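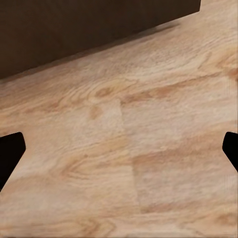 *Light wood grain with orange-brown streaks*

**Dull film on wood-look floors after winter cleaning**

Posted by **Kristýna Danko**, 10 February 2019

I am writing on behalf of the residents' association at Travdale. Our shared activity room measures 385 square feet and has a plank floor in a light wood look, laid six years ago. Over the winter the floor has taken on a gray, cloudy film. It is most noticeable in the late afternoon, when the light comes in low, and footprints now show on it within an hour of mopping.

The floor is mopped twice a week with Juvora concentrate in warm water. In January the cleaning schedule was changed and a polish called Fimunine was added once a month. We do not have the original paperwork for the floor, and the firm that laid it has closed. The association would like to know the following:

- whether the film can be removed without professional equipment;
- whether the polish should be discontinued;
- whether seasonal displays, such as pumpkins and potted plants, may continue to be set directly on the planks.

A reply that can be passed on to the cleaning staff in plain terms would be appreciated.

---

**Wieser Floor Care Desk**

The condition you describe is consistent with residue. In most cases of this kind, the concentrate has been mixed too strong, and the polish has then sealed a thin layer of detergent to the surface. Road salt carried in on shoes makes the film grayer.

We recommend the following procedure:

1. Stop using both products for the time being.
2. Vacuum the floor with a soft brush head. Pay attention to the edges, where grit collects.
3. Choose a test patch in a corner. Wipe it with a microfiber cloth dampened with plain warm water, and dry it at once with a second cloth.
4. If the patch is clearer, treat the whole room in the same manner, working in small sections and changing the water often. Two or three passes may be needed.
5. If the patch is unchanged, the film is probably polish. It will need a remover approved for your type of floor. Do not use ammonia, steam, or any abrasive pad until the type has been confirmed.

To identify the floor, lift a threshold strip or a floor vent cover and look at the cut edge of a plank. Solid wood shows grain through its full depth. Laminate generally shows a brown fiber core, and vinyl looks like plastic all the way through. Real wood should also be checked for an oil or lacquer finish, as the two are cleaned differently.

Once the floor is clear, plain water on a well-wrung mop is sufficient for most weeks. If a cleaner is used, measure it. The capful that staff pour by eye is commonly double the stated amount.

With regard to displays, please see the note below. 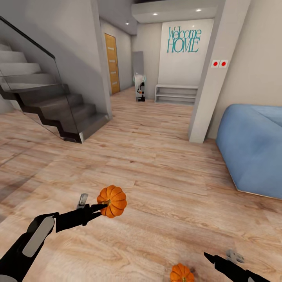
*Small orange pumpkins and light tan wood-look planks*

Pumpkins and other gourds can soften from the base, and the liquid they release may mark a floor or work into the joints between boards. Place a tray or a waterproof mat beneath them and lift each one weekly to check the underside. Potted plants need a saucer with a raised foot. A glazed saucer is preferable to plain clay, which lets moisture through. Rubber-backed mats should be avoided on vinyl, where they can leave a yellow stain that does not come out.

---

**hallkeeper22**

Vinegar. One cup to a bucket. We have done our hall this way for years and it comes up fine.

---

**Wieser Floor Care Desk**

In response to the reply above: diluted vinegar will sometimes cut a light film, but one cup to a bucket is stronger than we would advise, and repeated use may dull certain finishes. We would not use it on a floor of unknown type.

---

**Kristýna Danko**

Thank you. A vent cover was lifted this morning and the cut edge shows a brown fiber core, so we are treating the floor as laminate. The test patch by the door came up clearer after two passes with plain water. The polish has been taken off the schedule — the remaining bottles will be returned — and trays will be ordered before the fall displays.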